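Housing and Social Support: Session 5 handout
Hidden homelessness and temporary accommodation
Tutor: Serpil Oral
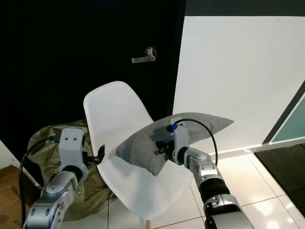 Last session dealt with people sleeping rough. This one covers the larger group who have no home of their own but are indoors on any given night. They may be on a friend's sofa, in a hostel, in a bed and breakfast paid for by the council, or in a room they could be asked to leave tomorrow. Most of them never come up in a street count, and many would not use the word homeless about themselves.

Terms you need

Sofa surfing: staying with friends or relatives with no right to remain. The host can withdraw the offer at any time.

Temporary accommodation: housing arranged by a council while it decides whether it owes a longer-term duty, or while it looks for somewhere permanent. "Temporary" has no fixed meaning in practice and can run into years.

Concealed household: a family or couple living inside someone else's household who would live separately if they could.

Local connection: the link to an area (through residence, work or close family) that a council may look for before it takes on the main duty. Check the current rules for the part of the UK you are working in, as they differ.

Why the numbers are poor

Councils record the people who apply to them. Someone who has been told by a friend that there is no point applying will not be in the figures. Single adults under retirement age with no children are the most likely to stay away. Young people leaving home after an argument tend to move between several addresses, and each host sees only a short visit.

Surveys of households can help, but they rely on one person answering for everyone under the roof. A tenant who fears trouble with the landlord may leave the extra person off the form.

Case study: the Cindis project, Kutport

Cindis is a small advice service run from two rooms above the library in Kutport. Its drop-in was set up for rent arrears, and the staff did not ask where people had slept. Deepak Bhardwaj, the senior adviser, added a question to the first interview form: "Could you stay where you are for the next month if you wanted to?" Over the following weeks 40 people answered no. Only five of them had made a homelessness application.

The wording matters. An earlier draft asked "Are you homeless?" and people ticked no and moved on. Note also what the figure does not show. It covers people who came in for advice about money, so it cannot be scaled up to the town as a whole.

For the seminar

Read the Pandey chapter in the course pack, pages on hosts and guests only. The section on overseas comparisons is optional.

Come ready to talk about these points:

- What a host risks by letting someone stay, including the effect on benefits and the tenancy.
- Whether a council should treat a sofa surfer as homeless from the first night or only when asked to leave.
- How you would reword the Cindis question for 16 and 17 year olds.

The written task is due in March. Hand it in through the office, with your name on the cover sheet only.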